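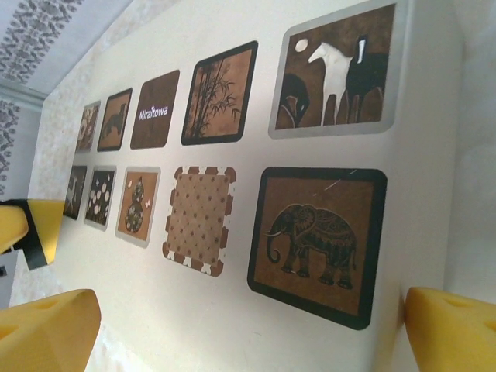 Gathering Examples for a Learning System
Handout 6: Recording and labelling demonstrations
Prepared by Tumaini Urio
Revised 5/17/22

This handout covers the recording half of the unit. Read it before your first session at the Mugo bench. The training half is in Handout 7 and you don't need it yet.

1. What counts as an example

In this course an example is one complete attempt at one task, from the moment the arms leave the rest position to the moment they return to it. We call this an episode. Each episode holds the pictures from every camera, the joint angles of both arms, the gripper openings and a one-line label written by the operator.

The learning program, Prikico, looks at what the cameras saw and what the arms did next, and tries to copy the link between the two. It knows nothing else about the task. If the operator uses something the cameras can't see, such as leaning around to look behind the box, the program has no way to learn that step. Keep your eyes on the camera views while you drive the arms.

2. The cameras

There is a fixed view of the whole workspace and a close view from the wrist. They do different jobs. The fixed view shows where both arms are in relation to each other. The wrist view shows the gripper fingers and whatever is near them, and it changes every time the arm moves.

Check both views before recording. The fingers should be visible in the lower corners of the wrist view. If one of them has drifted out, the mount has turned and needs to be set straight. Don't correct it halfway through a set, as the episodes before and after will no longer match. Finish or discard the set first.

3. Two arms

Most of the tasks in this unit use both arms on one object. One steadies and the other does the work, or each takes a side.
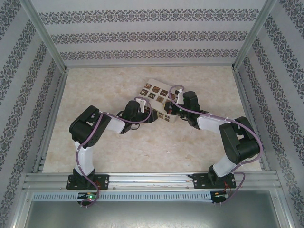
Students new to two-arm work tend to move one arm, stop, then move the other. Prikico will copy the stops. Long pauses teach it that standing still is a normal thing to do in that position, and the trained arms may then stand there for good. Practise without recording until you can keep both arms moving at an even pace. Slow is fine.

Watch the cable loops on the wrists. Full turns of the wrist in one direction will pull them tight. If you feel the arm resist, stop the episode and mark it as void.

4. Changing the setting

A system trained in one setting often fails in another. It may have learned the colour of the floor when we wanted it to learn the shape of the object. For this reason we change the surroundings between sets: the floor covering, the wall covering, the lighting, and where the object starts.

Change one or two things at a time and write down which. The settings sheet has a line for each. A set with no settings sheet can't be used, however good the driving was.

Within a set, vary only the starting place and angle of the object. Try to use the whole reachable area. People favour the middle, and the count of starting places by zone usually shows it. Put the object near the back and off to each side as well, and start with it at an angle often enough that a straight start isn't the usual case.

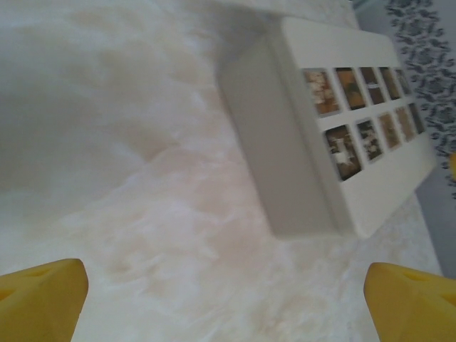

Figure 3. Wrist view, gripper open, box on the shaggy rug.

Soft surfaces need extra care. A box on a rug can tilt or shift when a finger touches it, and the fingers can drag through the pile. Come in from slightly higher than you would on a hard top and lower the gripper in the last part of the move. Shadows are also softer and harder to read, so take your height from the fixed view.

5. Labels

Write the label straight after the episode. Use the verbs on the list pinned in the Merkano folder and no others. "Pick up", "grab" and "lift" all appeared for the same action in last October's set, and it took a long time to sort out.

Every episode also gets one of these marks:

Good: task finished, no long pauses, no knocks.
Recovered: something went wrong and the operator fixed it within the episode.
Failed: task not finished.
Void: equipment fault, person in view, or wrong settings sheet.

Keep the recovered ones. If the program only ever sees clean attempts, it has nothing to go on once it makes a small mistake. Failed episodes are stored separately and are used in Handout 7. Void episodes are deleted at the end of the session by whoever is signed in.

Don't change a mark later to make the set look better.

6. How many

The class target is 3000 good or recovered episodes across all groups. The pilot set, Pedine, has 342 and is available for you to look through. I suggest watching a dozen or so before you record your own. Several were driven too fast, and you should be able to tell which.

Stop when you are tired. Driving gets jerky well before the operator notices, so swap with your partner often.

7. Before the next class

Read sections 3 and 4 again. Watch one episode from Pedine in both views and write half a page on it: what the operator could see, what the operator seemed to rely on, and whether the cameras recorded it. Say which mark you would give and why. Bring your settings sheet, filled in as far as you can, for the set your group plans to record.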